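Lista de verificação da área de cliente, com comentários

Imprimir | Enviar por e-mail

Revisão de 5 de dezembro, feita pela Nazanin Salehi com a ajuda (e a paciência) do Omid Mousavi, sobre o portal Moltitz em ambiente de pré-produção.

1. Início e fim de sessão: CONFORME
Entrámos e saímos com contas diferentes no mesmo telemóvel, e o nome no topo da página mudou sempre como devia. Muito melhor do que em setembro, parabéns à equipa!

2. Cache das páginas pessoais: NÃO CONFORME
Das 28 páginas vistas, 2 ainda seguem sem o cabeçalho que proíbe guardar cópia no servidor intermédio. São a fatura detalhada e o histórico de carregamentos, ou seja, logo as que têm morada e número de contribuinte. Peço, com todo o carinho, que isto fique resolvido antes de mexermos em mais alguma coisa.

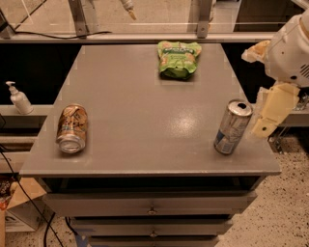 3. Reconhecimento automático pela rede móvel: CONFORME, COM RESERVA
Funciona bem, mas quem partilha a ligação com a família deixa a conta aberta a todos lá em casa. O Omid sugere pedir o código antes de mostrar a fatura, e eu estou inteiramente de acordo com ele.

4. Expiração da sessão: CONFORME
Fecha ao fim de 12 minutos sem atividade, tal como está no caderno de encargos da Khosravi.

5. Registos de acesso: POR VERIFICAR
Ainda não recebemos as credenciais do Ultano. Já as pedi duas vezes (sei que andam todos cheios de trabalho) e volto a este ponto assim que chegarem.

6. Recuperação de palavra-passe: CONFORME
A ligação só serve uma vez. O texto da mensagem está um bocadinho seco, mas isso fica para outra conversa.

Nerine, Segurança Aplicacional | Contacto | Todos os direitos reservados | Voltar ao topo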